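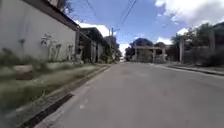 So the Lindsay Cider and Perry Weekend is back this May, and this time I'm going! I know, I said that last year. I said it the year before too, and both times I ended up doing something much less fun, like my taxes (filed late) and helping my brother move a couch that was never going to fit up his stairs.

For anybody who doesn't know it, this is the little drinks festival they hold in the old fruit packing building in Lindsay, the one with the green doors. It used to be one afternoon and a dozen folding tables. Now it's two full days, there are 109 ciders and perries on the list, and they've capped the crowd at 1,000 tickets a day, so if you're the kind of person who decides things in the parking lot (me, usually), you may want to change your ways.

The news that got me all excited is that Pullora is pouring again. If you ever had their dry perry, the one in the brown bottle, you know why I'm making a fuss. They shut down their tasting room a while back and I figured that was the end of it, but no, they've been quietly making the stuff in somebody's barn and they're bringing three kinds. Skerkent will be there too, with the smoked apple cider that half my friends love and the other half say tastes like a campfire somebody put out with juice. I'm in the first half. I'd drink it at breakfast if it were that sort of household.

I called Tsehay Belay, who runs the whole thing, to ask what was different this year, and we ended up on the phone for most of my lunch break. She said the big change is the lines. "Last year people stood forever for one little pour and then had to go stand again," she told me. "So we doubled the taps and moved the food outside." She also said they sold 1,195 tickets last time over the two days, and a whole lot of those people showed up at the very same hour on the first day, right after lunch. Her advice is to come when the doors open at 11 in the morning, or else wait until after four, when the families head home and it gets mellow.

Tickets are cheaper than I expected. It's 5 dollars to walk in and then you buy your pours as you go, which I like a lot better than those places that charge you a fortune at the door and hand you a glass the size of a thimble. You do get a glass here, by the way, and it's yours to keep. Kids get in free, and there's pressed apple juice and ginger soda for them and for whoever is driving. Please have a whoever is driving! The county bus stops two blocks away, but the last one goes out at 8:30 at night and it does not wait for you to finish your sausage.

Oh, the food. There's a new stand called Anero doing flatbreads with blue cheese and pears, plus the sausage people from before, plus a doughnut fryer that Tsehay says broke down twice last year and has been replaced (she sounded very relieved). Music is mostly fiddles, with a brass band on the second night. I have been warned that the brass band is loud.

One more thing, for the home cider folks. They're running an amateur table this year, and you can bring up to two bottles to be tasted and scored. You have to sign up ahead of time at the festival office, and the bottles need a label with your name and what kind of apples you used. My cousin is entering a batch he made in his garage. I've tried it. I'm going to be very supportive and stand over by the doughnuts.

Tickets are on sale now at the packing building and at the hardware store on the square, cash or card. I bought mine this morning, so there's no backing out. If you see somebody in a yellow raincoat hanging around the Pullora table for way too long, come say hi!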